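The Chore Report: Picking Up the Bricks

Every few months somebody forwards me a video of a machine folding a shirt, with a note that says some version of "it's over for us." I watch it, I look at the chair in my bedroom where the clean laundry lives, and I go on living as before.

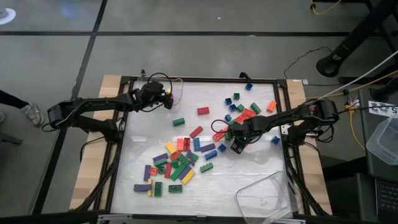 So for this month's item I picked a smaller chore. Toy bricks, spilled, to be put away. Any parent has done it in the dark with one bare foot already injured. A four-year-old can do it, and will tell you at length why they shouldn't have to. It needs no heat, no water and no knives. If robots are coming for housework, bricks ought to be near the front of the line.

I spent most of a morning in April at Detano, a small outfit that works on two-armed table robots and had agreed to let me stand near them. The rule was that I could ask anything as long as I kept my coffee off the work surface. The job that day was bricks into a bin. There was a second version, bricks into a bin by color, which they described as "more of an afternoon thing," in the tone my dentist uses.

What I wanted to know was simple. Can it do the chore yet? The answer I got, over two hours and several follow-up questions, was yes, with a list.

First on the list is the pile. One brick alone on a bare table is close to a solved problem. The arm comes over, the fingers close, the brick goes up, and you feel a little silly for having been impressed. A pile is another matter. The bricks lean on each other, they lie across each other, and the one you want is pinned under the one you don't. Fingers made of meat handle this by rummaging. We shove, we scoop, we grab three and drop one. A gripper with two fingers mostly wants a clean side to hold on to, and a pile is short on clean sides. I watched one attempt where the arm came down, thought it over, nudged a brick a half inch to the left and went back up. I have had coworkers like that.

Second on the list is see-through plastic. I would never have guessed this one. Clear bins are wonderful for people, who like to know what they own, and a pain for cameras, which look at a clear bin on a white table and see more white table. Put a colored bin out, the engineers told me, and things improve right away. But they keep using the clear kind, on the grounds that your house is full of it and you are not going to repaint your storage for a robot's sake. I respect this. I also think a strip of tape would not kill anyone.

Third is speed. My own unscientific test, done at home on the kitchen floor with a box my niece left behind, came to 100 bricks put away in a little under 2 minutes, mostly by cheating (you use the side of your arm like a snowplow). The Detano people did not want to give me a number for theirs. One of them finally said I could print "slower than you, and it doesn't complain," and so I have.

The patience is real, to be fair to it. A robot will do the same dull thing at three in the morning that it did at nine, with the same level of enthusiasm, namely none. If the bricks are picked up by breakfast, do you care that it took all night? I went back and forth on this during the drive home. I decided I would not care, provided it was quiet, and it isn't especially quiet. There's a whine, and then there's the click of plastic going into plastic, which at three in the morning would have me in the hallway holding a lamp.

Now, the shop floor people have been reading this far with their arms folded, so a word for them. Several of you wrote in after the last issue to say that bricks are a toy problem (thank you, yes) and that sorting loose parts into bins is the real question. It's the same question. A reader at Stevwood, where they make flat-pack shelving, reports that they looked hard at using a pair of arms to fill the little bags of screws and dowels. The screws were manageable. The dowels rolled. They went back to the counting machine they already had, a thing the size of a filing cabinet that has done one job for years and has never been in a video.

Another reader, whose company packs spare parts for Antwi, had better luck. They gave up on the pile entirely. A vibrating tray spreads the parts out first, so that by the time the arm shows up each piece is lying there on its own, waiting politely. Some 200 parts an hour, they say, and one person looking after the whole business in between other things. I wouldn't call that a machine doing a person's chore. They changed the chore until a machine could do it, and to my eye that's how most of this has gone since the first dishwasher. A dishwasher doesn't wash dishes the way you do, either. You load it, and you argue with your family about how.

By that logic the brick robot of the future may be a box with a slope in it. I put this to the Detano crew, who had the good manners to look thoughtful. Their argument is that a house has 357 different small messes and you can't buy a sloped box for each. Two arms that can learn one mess might be taught the next. They may well be right. I'd like it to be true. It's a lot to ask of something that has not made up its mind about the purple ones.

Where that leaves the running scorecard: vacuuming stays at "yes, if you pick everything up first." Mowing stays at "yes, on a lawn shaped like a lawn." Laundry folding stays at "in videos." Toy bricks go on the board at "yes, one at a time, if you're asleep or out of town." I'm leaving dishes blank until somebody lets me watch with my own plates.

Next month I'm supposed to visit Tiltau, who say they have a machine that makes a bed. They asked whether I could bring my own sheets. I've asked if a fitted one counts and am waiting to hear back.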